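How I Hung a Fabric Skirt on Our Conveyor (and How I Keep the Belt Clean)

August 16, 2021

I get asked about the blue skirt more than anything else in the shop, so I finally wrote it all down.
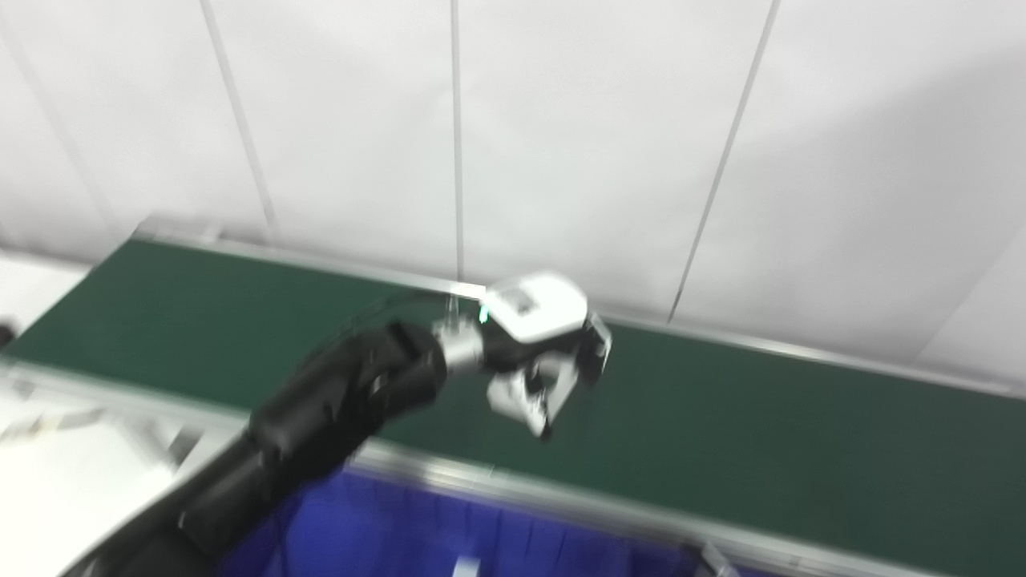

What you need

A length of plain blue fabric, clips, a tape measure, pins, a sewing machine if you have one (iron-on hem tape if you don't), a vacuum with a brush end, two soft cloths and a bottle of mild cleaner. I bought my fabric from Jandeck because they let me send back the first color, which looked purple the second I got it home!

Measure first

Stop the belt and unplug it before you do anything. Then measure along the side you want to cover, and measure the drop from the rail to the floor at both ends. Please do both ends! A belt on a slope gives you a different drop at each one, and I cut my first skirt straight across like a tablecloth and had a puddle of cloth at one end all January.

For the width, I wanted proper folds, so I bought extra. My finished panel is 145 inches wide before gathering. Flat looks fine too, but it shows every wrinkle.

Hem and gather

Turn up the bottom and pin it, then sew or iron it down. I leave the hem 5 inches off the floor so a broom gets under. Run a loose stitch along the top, pull it gently until the panel matches your rail, and knot the ends.

Hang it

Start in the middle and work outward, so you don't end up with all the fullness at one end (ask me how I know). The fabric has to stay below the rail and well away from the belt and rollers. Tug it hard once it's up. If any of it can reach a moving part, take it down and trim it, or clip it back. Brackets are the fiddly bit - I fold the cloth around them and pin it, and I've never found a prettier way.

Cleaning the belt

Vacuum first, always. Grit plus a wet cloth equals scratches. Wipe along the length of the belt with a damp cloth, never a soaked one, then go over it with the dry one. Rails get the same treatment. I use the Stalleck cleaner, watered down, but check what your belt maker allows.

Let everything dry before you plug back in, then run it slow and empty for 4 minutes and watch that skirt the whole time.

The fabric goes in a cold wash and back up slightly damp, and the creases mostly drop out overnight.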